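Evening Bookkeeper, Part Time
Flerkar Tile and Stone, Pralmont office

Flerkar Tile and Stone is hiring a part-time bookkeeper for the Pralmont office. The job is 20 hours a week, late afternoon into evening, and starts in May. You would take over from a bookkeeper who is moving to our Leitão branch and who will be available by phone during your first month.

We sell floor and wall tile to contractors and to walk-in customers. Most contractors have an account with us and pay at the end of the month. Walk-in customers pay at the counter. The two kinds of sales are recorded separately, and a good part of this job is making sure they come together correctly at the end of each day.

What you will do

Enter supplier invoices and match them to delivery slips
Close out the two counter registers and prepare the bank deposit
Send monthly statements to contractor accounts
Call or email customers whose balance is more than 60 days past due
File sales tax returns
Keep the petty cash log
Help the day bookkeeper with the year-end inventory count

We had 1129 open contractor accounts at the end of last year. Many of them are quiet for months and then order heavily in spring, so the workload is uneven. April through July is busy. In December and January you may be asked to help with filing and with cleaning up old customer records.

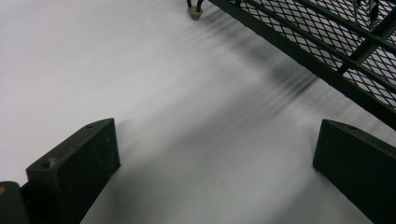 Our accounting runs on Studarska, and all of our invoices since the changeover are in it. Older records are on paper in the back office. You do not need to have used Studarska before. If you have worked with any other accounting software you should be able to pick it up, and we will pay for the two-day beginner course.

What we are looking for

At least two years of bookkeeping work, paid or for a family business
Comfort with spreadsheets, including sorting and simple formulas
Clear written English for emails to customers and suppliers
Patience on the phone. Some past-due calls are not pleasant
Ability to lift a file box

A degree is not required. Spanish or Portuguese is helpful, as several of our contractors prefer to do business in one or the other. Experience with job costing would be useful but we can teach it.

Hours and pay

The regular shift is 3:30 p.m. to 7:30 p.m. on weekdays. The counter closes at 6 p.m., so the last part of the shift is quiet. There is no weekend work except for the inventory count, which is paid at time and a half. The hourly rate depends on experience and will be discussed at the first interview. Part-time employees get paid holidays, one week of paid vacation after the first year, and the staff discount on tile and setting materials.

Parking is free behind the building. Please do not use the loading side, which has to stay clear for trucks. The office is on the second floor and there is no elevator.

How to apply

Send a resume and a short cover letter to the Pralmont office by mail or drop them off at the counter. Write job number 3143 on the envelope. Include the names of two people we can call about your past work. We will contact applicants for interviews in April. The interview includes a 30-minute exercise in matching invoices, done on paper, with a calculator provided.

Questions about the position can be left at extension 1321. Calls are returned in the afternoon.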